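Clalon Kitchen Arm: Set-up Guide
Section 4. Practice Mode and First Lifts

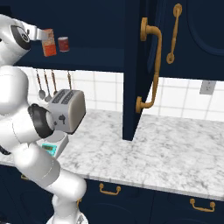

Practice Mode lets you run the arm in a simulated kitchen before you turn on the motors. Every new task must pass in Practice Mode once before the Clalon software will let you send it to the real arm. Plan on one hour for this section if you have already finished Section 3.

Before you start

You need the following:
- The Clalon software, installed and signed in
- The Yook kitchen pack (item 2532)
- The arm, bolted down and plugged in, with the red stop button within reach
- Your counter height and the distance from the front edge to the wall

The Yook pack comes with the Pakelwood kitchen, which has navy cabinets and a marble counter with an open shelf above it. Your own kitchen does not need to look like this. Only the measurements matter to the arm.

4.1 Load the kitchen

1. Open the software and choose Practice, then New Room.
2. Select Pakelwood from the list. The first load can take several minutes.
3. Enter your counter height and depth in the Room tab.
4. Click Fit. The arm in the simulation moves to its rest position.
5. If a yellow bar shows at the top of the window, the base is too close to the wall. Change the base distance and click Fit again.

Note: Measure from the finished wall surface. If you have tile, measure from the face of the tile.

4.2 Lift the toaster

The toaster is the first practice item. It is wide for the gripper and has a lever on the front that the fingers must stay clear of.

1. In the Items tab, select Toaster, then Pick Up.
2. Set the grip force to Low.
3. Set the lift height. The toaster must clear the kitchen scale and stay below the shelf.
4. Click Run and watch the whole move from the front view.
5. Switch to the side view and run it again.
6. If either run stops with error 267, the arm has touched the shelf. Lower the lift height by one step and repeat from step 4.
7. If either run stops with error 374, the grip has slipped. Raise the grip force by one step and repeat.
8. When both runs finish with a green check, click Save Task.

Note: Items on the shelf count as obstacles. To practice with a clear shelf, remove them in the Items tab. Put them back before you save the task.

CAUTION: Do not lift a real toaster that is plugged in or still warm. Unplug it, let it cool, and move the cord out of the way of the arm.

4.3 Send the task to the arm

1. Clear the real counter of glass and anything with a loose cord.
2. Place the item where it stood in the simulation. Use the printed counter mat to line it up.
3. Click Send. The light on the base turns blue.
4. Stand back, keep one hand near the stop button, and click Start Slow.
5. Let the arm finish the move at slow speed three times before you choose Normal.

CAUTION: Keep children and pets out of the kitchen while the light on the base is blue.

If the arm stops partway, press the stop button, support the item from below with both hands, and select Release. Do not pull the item out of the gripper.

Saved tasks are kept under My Tasks. Replacement finger pads are sold by Sukau as part 2288.

Continue to Section 5, Adding Your Own Items.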